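Do we need more baskets? A dissenting view from the sorting bench

Last month's item on "basket systems for the small home" drew more mail than anything we have run this year, most of it enthusiastic. One reader had bought nine. I was asked to write the follow-up, and I should say at the outset that I am not a basket person. I have lived in houses with a basket on every shelf, and what I remember is a great deal of stuff with a nicer edge around it.

Still, the members voted for a basket month, so a basket month it is. I started with two rectangular ones, a dark brown and an orange, and a bare stretch of white tabletop.

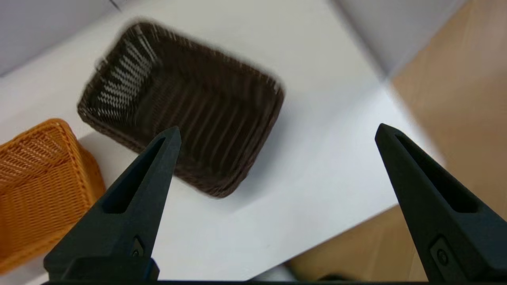

Isarura Home Organising Club – Storage and Sorting Group

The claim going around, mostly thanks to the Getura catalogue that half of us seem to get in the mail, is that colour does the work for you. You choose one colour for things that stay and another for things that go, and within a week the household is supposed to be trained. I tried this with the kitchen overflow: tea bags, rubber bands, birthday candles, the little packets of soy sauce. Dark for keeping, orange for leaving.

By Tuesday the orange one had mail in it. Mail that was neither staying nor going, just mail. The dark one had a phone charger and half a packet of crackers. I had told everyone in the house what the colours meant, and they had all nodded.

I don't blame the baskets for that. I do think we should be a bit more careful about what we promise new members. A colour is a label only to the person who picked it. If you want the rest of the household to follow along, write the word on a tag and tie it to the rim. It looks less like the catalogue, I know. It also stopped the crackers.

Shape is worth more of your attention than colour, and it hardly came up in the letters. A long, narrow basket of the bread type is a fine thing for bread and for cutlery rolled in napkins. It is a poor thing for anything square. I spent most of an evening trying to stand recipe cards in one and they slid down into a heap every time I moved it. The wider sort took the same cards without complaint.

Sloping sides are the other catch. Measure across the rim, go home happy, and you will find the base is a good deal smaller than you planned for. Three baskets that flare at the top will meet at the rims on your shelf and leave gaps underneath, where the dust goes. If your shelves are shallow, measure at both top and bottom before you pay for anything.

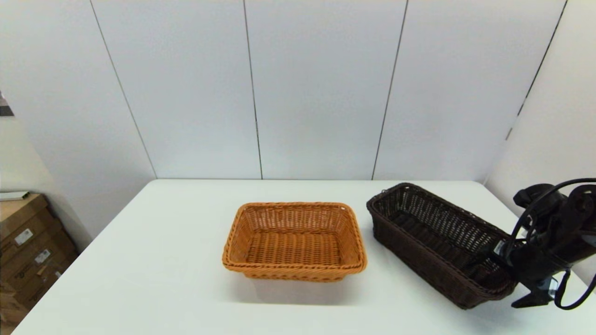 Orange and dark brown, both empty for now.

Then there is the weave. An open lattice is pleasant to look at and lets air through, which matters for onions. It also lets through pins, cloves, pencil shavings and the ends of dried herbs. Several members recommended a cloth liner. A liner works, but now you have a basket and a thing to wash, and at that point I would ask what the old ice cream tub was doing wrong.

On price, I have been told that the set in the window at Athanasiadis is good value. It may be. I would only say that the swap table in our own hall had baskets left over in April, and they cost nothing. Have a look there first. Give anything second-hand a good brush, and run your hand along the rim before you trust it with a sweater, as one broken strand will pull a thread every time.

The Cimero method, for those who missed the handout, asks you to empty a drawer, sort it into baskets and leave them out on the table overnight before anything goes back. I came to this one expecting to dislike it and I have to admit the overnight part is useful. Things look different over breakfast. I threw out a garlic press I had defended warmly the evening before. Whether you need baskets for this, as opposed to two sheets of newspaper, I leave to you.

So my vote is for fewer. Try two and see what ends up in them when you aren't watching. If they are still holding what you meant them to hold by the next meeting, buy a third with my blessing.

Letters in disagreement are welcome and can go in the box by the door. Please keep them under 400 words. The last batch included one of 762, on liners.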